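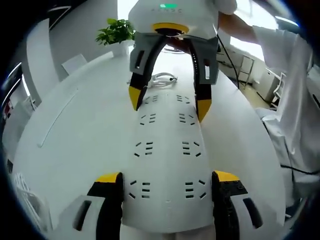

View from the left gripper, with the right one over the perforated plate.

Two-gripper demonstrations: does the policy learn less when the other gripper is always in view?
Posted by Anenano, 8 Jul 2019

Good day to all. I am working on imitation learning from hand-held grippers, each with its own wide-angle camera. The task in the picture uses a white perforated plate and two grippers. We recorded 1000 demonstrations in June and trained one policy on both views together.

My problem is the following. In most recordings each camera sees the other gripper, and often also the arm of the person who holds it. At the robot there is no such arm. When we test, the policy succeeds in 30 per cent of trials, but with only one gripper it was much better on a simpler task. I have read the Plustgate report, where they cover the person with a grey mask before training. I would like to know if this is really necessary, or if more data is enough. We have now 2193 demonstrations in total, but I did not train again yet.

Thank you in advance, and sorry if the topic was discussed before.

Shobha Lobo
We had a similar difficulty and I can tell what we did. First we masked only the arm and sleeve, and kept the other gripper visible. I would not mask the gripper itself. The policy needs to know where the second pair of fingers is, particularly when both must meet at the same part. When we masked everything, the two sides arrived at different moments and the part was pushed away.

Second, please check the time offset between the two cameras before you blame the images. Ours was wrong by three frames and we searched for the fault in the network for two weeks. A simple check is to touch the fingertips of both grippers together at the start of each recording – then you can see in both videos at which frame the contact happens.

About the amount of data: we went up to 2924 demonstrations, and the last part of it helped very little. Changing the table and the light helped more. If all of yours are made at the same white table, I would do this first.

Donnelly
just crop the image, worked for me

Anenano
Thank you both. Cropping is difficult for me, the fingers take the whole lower part and the other gripper comes in at the top, so I would lose one of them. I checked the offset today as Shobha Lobo wrote and it is two frames on the older recordings. I will correct these and train again before I try the mask.

Haltus
Do you give the relative pose between the grippers as input too? For us it mattered more than the mask.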